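Amber Sugden
5/27/25

Thread: what I learned about sourdough starter in my first winter and spring with it. I write in English because my baking group is mostly in Hadwood now, please forgive small mistakes.

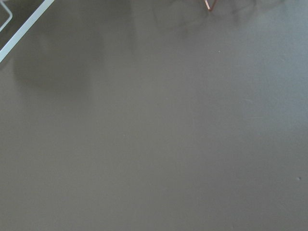
Do I need to throw away part of the starter every time I feed it?

Only if you keep it at room temperature and feed it daily. If it lives in the fridge, keep a small amount, feed it once in the week, and bake with the rest.

2/ I began in November with a spoon of starter from Maureen Ackroyd. She keeps hers very stiff, almost like a dough. I made it more liquid and it became sour too quickly. It took me 3 weeks to understand that the water was the difference and the flour was innocent.

3/ Flour. I use the strong white from Wragg and a little whole rye. The rye makes it wake up faster after the fridge. With only white flour mine needs two feedings before it is strong enough for bread.

4/ Temperature is the thing I ignored the longest. My kitchen is cold in the morning. A recipe says "leave for 4 hours" and at my home this means nothing at all. Now I put a rubber band on the jar at the level of the starter and I wait until it has doubled.

5/ Several people asked about the smell. Like yogurt or green apple, good. Like nail polish remover, it is hungry, feed it more flour than usual. Pink or orange color, throw all of it away and wash the jar very well.

6/ The gray water on top is only hunger also. I stir it in if it is a little. If it is much, I pour it off, and the bread is less sour.

7/ My biggest failure was the loaf for Easter. I wanted a very open crumb, so I added more water than my hands could manage. It spread on the baking tray like a pancake. We ate it with soup and my husband asked for the same "flat bread" again.

8/ For the fridge: I keep mine in a jar with the lid not fully closed. Before I went to visit my sister I made it stiff, the Maureen way, and after three weeks alone it needed 2 feedings and was normal again.

9/ Somebody wrote to me that you must never use a metal spoon. I have used one since the beginning, stainless steel, and I rinse it after. I see no change in the bread.

10/ Next I want to try the rye loaf they sell at the bakery in Brirnine, the dark one with caraway. If anybody knows how long they let it rise, please write me. I asked at the counter and the lady only smiled.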